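Spent my Friday at the Dritolberg open day in Condbridge, where the public is invited once a year to watch robots think about kitchens. Thread.

Parking was in a field. The field had a man in it waving a glow stick at 10 in the morning. Great start for automation.

Badge said "Deming Jiang, GUEST (NON-TECHNICAL)". I write payroll software. Fine.

First stop was the Drallow hall, home of a palletizing arm that can shift 600 boxes an hour. They ran it for eight minutes. A kid next to me asked what was in the boxes. Other boxes, said the guide, and moved us along.

Then coffee, made by a person.

Then the part I came for: Xavier, the two-armed one. The real Xavier was behind a rope with its arms folded down, looking like it had heard about the parking. The demo was the simulated Xavier, on a screen, in a pretend kitchen.

They do most of the practice in there. 2000 tries overnight, and if it knocks over a counter, no one has to buy a counter. I asked if I could have one of these for my own cooking and got a very polite laugh.

Took the printed handout home. Page with the sim kitchen from the robot's side of things, for those who asked:
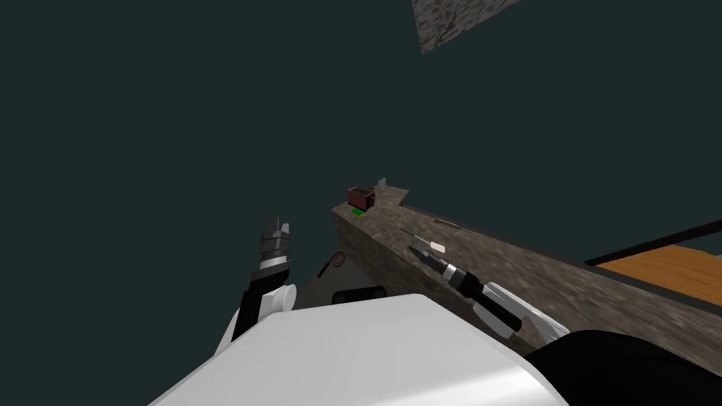

Open Day Handout, No. 8, p. 23

Right gripper over the counter, just by the spatula. Left gripper open and pointing up, like it has a question for the teacher. I felt seen.

The small dark red box at the far end of the counter got a whole debate going in our group. I said toaster. A retired dentist said bread bin. The guide said "an object" and I've never respected anyone more.

Also a fan of the ring-shaped thing with the handle, down on the floor. Very true to my kitchen.

Q&A ran long. Somebody wanted to know when it'll do dishes. "Not in June," said the engineer, which I wrote down as a firm commitment to July.

Gift shop had a mug. Bought the mug. Left the field at the third attempt.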